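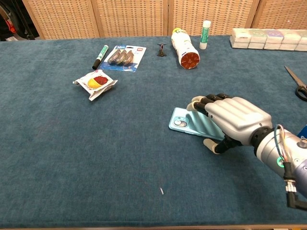 How to Re-Cover a Card Table in Felt

Posted Nov 23, 2019 by Kirsty Lowther

I've re-covered three tables now and I finally feel like I can tell somebody else how to do it! My first one was my grandmother's old folding card table, which had a vinyl top so cracked it pinched your arms. I did it badly, peeled it all off, and did it again. So you get the benefit of my second try.

What you need

Felt (more on that in a second)
Thin foam padding, if you want a soft top
Spray adhesive
A staple gun and short staples
Sharp fabric scissors
A screwdriver
A lint roller, and a spare lint roller

Picking the felt

Craft store felt is fine for a kid's table but it pills like crazy once people start sliding cards across it. I buy a wool blend off the bolt. My friend Leonie Tawhiri swears by the all-wool stuff and she's right that it's nicer, but it costs a lot more and my family eats chips over everything. Whatever you buy, get enough to go six inches past the table on every side. My tabletop is 30 inches square, so I cut a piece 42 inches square and had plenty to grab onto.

Color is up to you. Dark green shows every crumb. I like the blues and teals, which are easier on the eyes under a lamp and make the cards pop.

Take the top off

Flip the table over on a blanket. Most folding tables have a screw at each corner holding the top panel in. Put the screws in a cup. Do not put them on the floor next to you, I'm begging you. The panel should push right up and out. If it sticks, run a butter knife along the edge where old glue or soda has sealed it.

If the old cover is stapled on, pull the staples with a flat screwdriver and pliers. This is the boring part. I put on a podcast. If the old fabric is smooth and tight you can leave it and go right over it, but check that the panel still fits back in its rim with the extra thickness. Mine didn't the first time, and I ended up sanding the edges of a finished table (please don't do that).

Glue, but not much

Open a window. Lay the foam on the panel and trim it flush with the edge. Spray a light coat of adhesive on the panel, wait until it's tacky, and press the foam down from the middle out. Leave the felt itself unglued over foam. If you're skipping the foam, then yes, glue the felt, with the lightest coat you can manage. Too much soaks through and leaves shiny spots that never come out.

Stretch and staple

Lay the felt face down on a clean floor and put the panel face down on top of it. Pull one side over and put a single staple in the middle. Go to the opposite side, pull until it's snug, one staple. Then do the other two sides. Now work out toward the corners, a couple of staples at a time, switching sides as you go.

Snug is the word. Felt stretches more than you'd think, and if you haul on it you'll get a wavy edge.

For the corners, pull the point of the fabric straight in toward the center and staple it, then fold the two sides over like you're wrapping a present. Trim the extra so it lies flat. I always have to redo one corner.

Put it back together

Drop the panel in, get the screws out of your cup, and tighten them a little at a time. Go over the top with the lint roller and then give it a night before you set anything heavy on it, in case the glue is still soft.

Keeping it clean

Vacuum with the brush attachment, no beater bar. For spills, blot with a dry cloth, then a barely damp one. For candle wax, let it harden, chip off what you can and lift the rest with a warm iron over a paper towel. I learned that one in February after a power outage and a very long game of rummy.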